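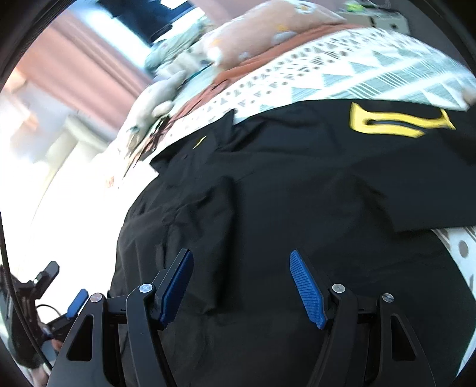

Mared Rosser owns four black dresses, two black coats and a black boiler suit that she wears to weddings, and when I ask what she's got against colour she looks at me as if I've asked what she's got against soup.

"I like colour on other people," she says. "I like it on you! I just can't be doing with it before nine in the morning."

We're in her kitchen in Pavcombe, where she has been altering and mending clothes for long enough that she's now taking up trousers for people whose school skirts she once let down. I'd come to talk to her about black clothes in particular, partly as mine all seem to end up the colour of an old slate roof, and partly because a friend told me that Mared can look at a faded black jumper and tell you what temperature you've been washing it at. (She can. Mine was forty. She wasn't pleased.)

So what are we all doing wrong?

"Too hot, too often, too much powder," she says, pouring tea. "People wear a thing for three hours to sit in an office and then it goes in the wash. What did you do in it? Did you dig a trench?"

Her own rule is that anything worn over a layer gets hung by an open window overnight and looked at in the morning. If it smells fine it goes back in the wardrobe. If it doesn't, it gets turned inside out, done up – zips, buttons, the lot – and washed cold with a liquid, on the shortest cycle the machine has. She thinks a lot of what we call fading is really the surface of the cloth getting roughed up, so it catches the light and looks grey. Turning it inside out means the rubbing happens where you don't see it.

I confess that I've got a tumble dryer. There's a silence.

"Well," says Mared. "Towels."

She learned most of this from Ermanno Donati, a tailor she worked under in her twenties, when she'd gone to Italy for a summer and forgotten to come home until the year after next. He had a workroom over a shop called Rizzi and made, as far as she could tell, nothing but black suits for funerals and for waiters.

"He'd lay two pieces of black side by side and ask me which was the blue one. I'd say they're both black, Ermanno. And he'd sigh and take me to the window." She still does it now with customers who want a patch matched. Some blacks lean blue, some lean brown, and there's a greenish one she won't have in the house. Under a ceiling bulb you'd never know. Step outside and your jacket and trousers have fallen out with each other.

I ask about dye, as I've got a packet under the sink that's been there since we moved in. She's surprisingly keen. Cotton, linen and viscose take it beautifully, she says, and an old pair of jeans can come out better than new. Polyester mostly won't take the ordinary stuff, and the stitching is nearly always polyester, so you may get black jeans with grey seams.

"Which can look smart, mind. Tell people you paid 142 pounds for them."

The other great enemy is fluff. Mared lives with two cats, one white, and has opinions about lint rollers (sticky, wasteful, always run out on the landing). She uses a stiff clothes brush from a haberdasher called Zivitz and a damp rubber glove for the bad days. You stroke downwards, all in one direction, and it rolls up into a revolting little sausage that you can pick off. I've tried it since and it's the most satisfying thing I've done all August.

Before I go she shows me the thing she's proudest of, a wool coat that belonged to her friend Adjoa Sulemana's mother. It's been relined twice and the cuffs have been turned. Adjoa is 92 per cent sure it was bought for a christening, though her mother always said it was for a court case.

"It isn't as black as it was," Mared says, holding the sleeve up to the window. "But it's gone soft with it. I wouldn't dye that one for 3000 pounds."

She wouldn't let me pay for mending my jumper, either. She did hand it back with a note pinned to the label, in capitals, that said COLD.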